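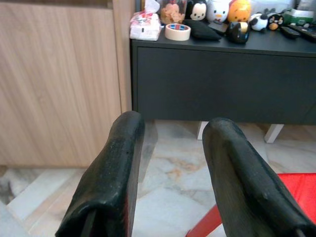 Photo: wrist camera, cell B. Credit: Yareli Esquivel

Ticket: Wrist view mask lets fingertips through, planner backs away from "obstacle"
Component: perception / self filter
Opened by: Yareli Esquivel
Assigned to: Farzad Ghasemi
Priority: medium
Status: resolved, follow-up open

Reported behavior

After updating to Pullel 5.2, the arm stops short on approach to the console top. The planner reports a collision object inside the gripper's own approach corridor and either retreats or returns no valid path. It happens on approaches to the remotes and to the tape dispenser. It also happens with the target list empty and a plain move command to a pose above the console.

Expected: the self filter removes both fingers from the wrist view before the obstacle map is built, as it did before the update.

Log lines from a failed run:

selffilter: mask loaded, 2 links
mapper: cluster accepted, source wrist_cam
planner: start state in collision with cluster
planner: giving up after 300 attempts

I have restarted the mapper, cleared the map and reloaded the arm description. No change.

Comment, Farzad Ghasemi

Can you attach one raw wrist frame with the gripper in the open position, and the mask that was applied to it? Please also say which finger description file is loaded. There are two in the Stelerov package and the names are nearly the same.

Comment, Yareli Esquivel

The raw frame is the one at the head of the ticket. The mask is in the attachments. Loaded file is finger_std. I didn't change it during the update, but I didn't check it either.

Comment, Farzad Ghasemi

Thanks. I laid the mask over the frame. It covers the lower part of each finger and ends before the rounded tip. Both tips are left over as dark blobs, and the left one comes up to about the middle of the picture. With a tip at that height it's no surprise the mapper puts something in the corridor.

finger_std describes a bare finger. The padded ones need finger_pad. The update resets this to the default when the config has no explicit entry. Please add the line under gripper, save, and restart the filter node only:

finger_model: finger_pad

Then clear the map. Restarting the mapper without clearing it keeps the old cluster.

Comment, Yareli Esquivel

Added the line, restarted the filter, cleared the map. Better. The left finger is now fully masked. The right one still leaks a narrow strip along the long flat side. The planner accepts most poses now but fails when the wrist is turned so that the strip falls over the console.

Comment, Chantelle Mahlangu

Jumping in from the calibration side. When one finger is clean and the other leaks along an edge, check the camera mount transform before touching the mask again. If the mount has turned slightly, the rendered fingers shift sideways against the real ones.

Run the mount check from the Rengifo tools with the gripper open and the arm parked. It needs 100 frames and a still arm. Don't run it while the mapper is publishing, the two fight over the camera stream and the check times out without a useful message.

Comment, Yareli Esquivel

Mount check done. First attempt timed out because I had left the mapper on. Second attempt finished and reported a rotation error outside tolerance. I wrote the new transform to the config and restarted the filter. Both fingers are masked now, including the flat side.

New problem, possibly separate. With padding on the mask set to 5 pixels, the filter sometimes takes out part of the console edge behind the tips, and the mapper leaves a hole there. The planner then thinks it can pass through the drawer front. I have stopped moves toward the console until this is sorted out.

Comment, Farzad Ghasemi

Stopping was right. The padding was raised in May to cover for bad mount transforms. You have a good one now, so set it to 2. Also turn on hold_last_surface, which keeps a mapped surface in place while it is hidden by the mask. It is off by default because it costs some memory on large maps. For a single console and a cabinet you won't notice.

Please don't tune this on live moves. Use the planner in preview and look at the map in the viewer first.

Comment, Yareli Esquivel

Padding at 2, hold_last_surface on. Console front and top stay closed in the viewer through the whole approach in preview. The wood-grain cabinet on the left side is also solid. I then ran live approaches at low speed to both remotes, to the pouch and to the tape dispenser. No start state collisions, no retreats.

One thing left in the map: small clusters come and go on the floor. The marble is polished and reflects light, and they show up mostly in the gap between the fingers. They don't block anything at console height.

Comment, Farzad Ghasemi

Floor reflections are a known issue with the depth step, tracked separately. If they bother you, raise min_cluster_points to 300. Don't go higher, or thin things like the console legs start dropping out of the map.

Resolution

Changed in the cell config:
finger_model set to finger_pad
camera mount transform replaced with result of mount check
mask padding lowered from 5 to 2
hold_last_surface turned on

min_cluster_points left as it was.

Closed by Farzad Ghasemi, Thu 21 June

Follow-up

Alasdair Haldane has the request to make the updater warn when finger_model is missing instead of falling back silently. Chantelle Mahlangu will add a clear error to the mount check for the case where another node holds the camera stream. Firouzeh Khosravi asked that the Plarnness cells be checked for the same missing line before they are updated; that check has not been started.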